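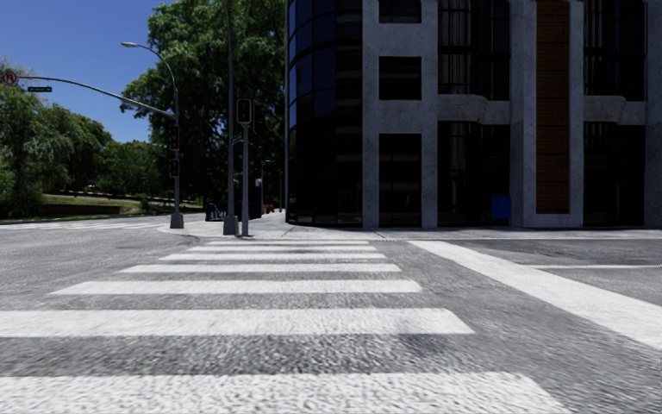
29th December

I promised myself to write in this notebook every evening of the holidays, and I have missed all of them until tonight. So it will be long.

The questionnaires are closed. I closed the online form at midnight yesterday, and this morning I collected the last envelopes from the post box. There were only a few, and one of them was an advertisement for window cleaning. With the late ones, I have now 194 complete answers. I sent 600 letters in October. I calculated the percentage already on the bus and then again at home, as if it would become bigger in my kitchen. It is a little more than thirty-two percent. For a study without money, by one person, on a subject people do not like to discuss with strangers, I think it is a decent result. Yesterday I thought it was a disaster. I want to remember that I had both opinions in two days.

The subject, for the day when I find this notebook and have forgotten: grown children who took a mother or father into their own home, and what happened to the rooms. I do not study the care itself, many people study this and with better methods than mine. I wanted to know who gave up a bedroom, who sleeps in the living room, whether the lease allowed one more person, whether the landlord was told. When my mother came to live with us, it was the question of the room which made the most bad feeling, and I could not find a single article on it. I found articles on bathrooms. Grab bars, height of the toilet, non-slip mats. Useful, of course.

Today I typed in paper forms from nine until it was dark. I have a rule to stop every hour and walk to the window, and I kept the rule twice. The paper forms take much longer than I planned, and the reason is the last page. I left there a box with the words "Anything else you would like to tell us," and I expected that people would leave it empty or write "no." But they wrote and wrote. They wrote in the margins, and when the margin was full they turned the sheet and continued on the back, where I had not foreseen any writing and where the scanner does not look. I must type all of it by hand.

One woman in Flisusano wrote that she and her husband have slept on the folding sofa for three years, and that every morning before her father is awake they make it a sofa again, so he will not feel he took their bed. He believes they have another bedroom behind the kitchen. There is only the boiler behind the kitchen. I read this and had to put down the pen for a while. Then I had to decide how to code it. Question 11, "Does your parent know about the present sleeping arrangement?", has the boxes yes, no and partly. I put no.

I do not know if "no" is correct. Maybe he knows perfectly well.

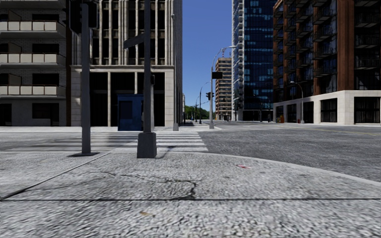
The problem with Question 7 is worse than I feared. I asked, "How many rooms does your home have?" and did not say if the kitchen is a room. In my language nobody would count the kitchen, it is so clear that it does not need to be said. In the online version this was no great problem, for there I had put a small note under the question. In the printed version the note is missing. I looked for the proof that I approved for Ortner, and the note is missing in the proof too, with my signature under it. So I cannot be angry at the printer. I was angry at the printer for perhaps ten minutes before I found the proof, and I am glad I did not telephone.

What can be done? I see these ways. I could use only the online answers for everything that concerns rooms, but then I lose most of the older people, and the older people are the ones with the smallest apartments. I could compare the number of rooms with the floor area in Question 8 and guess, but many left Question 8 open. Or I could ask again those who gave me an address for the results, and many did. A short card with one question. It would cost stamps and it would cost weeks. I also do not like to disturb people a second time when they were so patient with me the first time. I wrote in the consent letter that they would hear from me only once more, with the summary. Perhaps a card on the kitchen would break my promise. Perhaps it is a small break. I will look at exactly which words I used before I decide.

In the afternoon my sister called to ask if I am eating. I told her about the kitchen that is a room or not a room and she said that in her house it is the only room. I have written it on a slip of paper and put it on the wall above the desk.

After that I tried to move everything into Zestaveo, the program the library lets me use. It accepted the online answers without complaint. From the paper answers it took the first pages and then told me that the variable "relation" has five categories and I had used six. I had. Somewhere in November I started to type "aunt" as its own category, because of two letters from people who had taken in an aunt and had written so warmly that it felt wrong to put her under "other." In the beginning I was stricter. I went back to the old ones and found three more aunts under "other," and one godmother. The godmother I left.

Strictly speaking an aunt does not belong to the study. I wrote "mother or father" in the letter, in bold. But they answered, they filled in every page, and one of them wrote at the top "I know you said mother or father, but she raised me." I cannot throw away this form. I will report them in a separate paragraph, so that the other numbers stay clean.

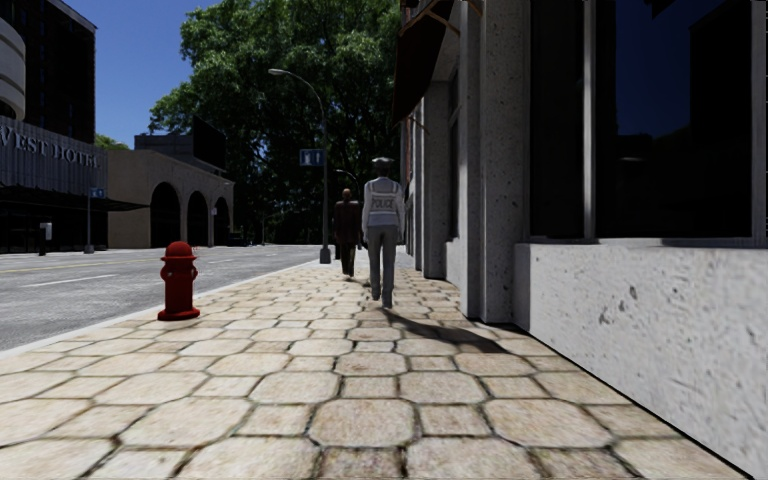
Kilian Imhof wrote back in the evening that I should stop worrying over the aunts and worry over the silence. He had read the first tables I sent him before the holidays. Four hundred and six households did not answer, he said, and these are probably not the same kind of households as the ones who did. Who has time for a form of eight pages? Someone whose parent sleeps in the afternoon. Who does not have time? "You will have a very nice picture of the people who are managing," he wrote, "and you must say so on the first page and not in a footnote."

He is right, and it spoiled my soup. I knew it before, in the way one knows that the tires of the bicycle are old. It is different when another person writes it with a number in front. I had put the sentence on non-response in the footnote. It was even a short footnote.

I answered him that I could visit a few of the buildings in Hetico where almost nobody sent the form back, and ask at the doors if a conversation would be easier than paper. He answered in one line, that doors are a different study and need a different permission. Also right. It is tiring to have a friend like this, and I would not have finished the questionnaire without him. He was the person who made me take out the question on income, which I had placed on the first page as a greeting.

Still I think about Hetico. The buildings there are old, with small apartments and, I believe, leases that say exactly how many persons can live in them. If I had a mother in my apartment whom the landlord did not know, I would not answer a letter from a stranger who asks how many persons live there and whether the landlord knows. I wrote on the first page that all answers are anonymous. But the letter came with their name and address printed on the envelope. How anonymous does it look when it knows where you live? I understood this only tonight, with the spoon in my hand. It should have been "To the residents of this household." Next time.

I have said "next time" now. I did not plan to. 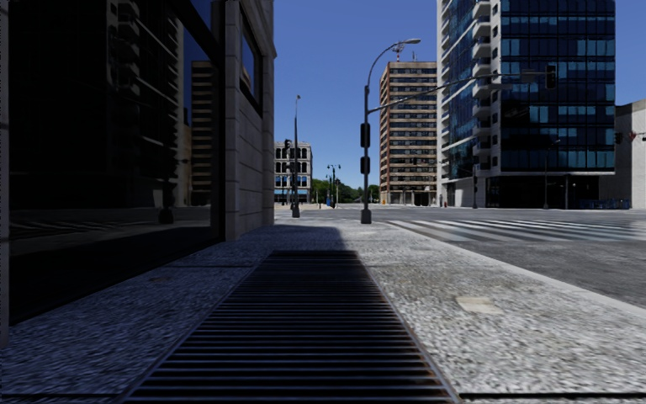
The interviews are the part that I am content with. I had hoped for ten and made five, and each of them was longer than I had asked for. I have typed three. The fourth is difficult, with a television running during the complete conversation, and sometimes I cannot tell who said what, the respondent or the man on the cooking program. At one point my respondent explains how they divided the room with a bookcase and then a voice says to add the onions now. I will need to listen to this part with the good headphones.

In the fifth, the mother was there too. I had not planned to interview the parents, only the children, and I have no consent form for parents. She sat with us anyway and corrected her son. He said they gave her the big room. She said that she did not want the big room, it faces the street, she wanted the small one by the yard and nobody asked her. He said, "Mama, we did ask you." She said, "You asked me if I was happy." I have this on the recording and I am not allowed to use it before she signs something. I will write to her in January, in large letters. She told me she reads only large letters and only in the morning.

It makes me think that the whole questionnaire asks the wrong half of the family. There are eight pages on the room and not one question for the person who was put in it. My mother slept in our study, between the printer and the winter coats, and when I asked if it was fine she said it was fine. I never asked it in another way. She has been gone four years now and the study is again a study, I am sitting in it.

For tomorrow: find the consent letter and read the sentence on contacting people again. Type the fourth interview until the onions. Move the footnote to page one. Write to Ortner for the price of a small card, one side printed, only to know the price. Return the library books, they were due before the holidays and the fine is for each book.

Also buy stamps in any case, I will need them for the summaries. And bread.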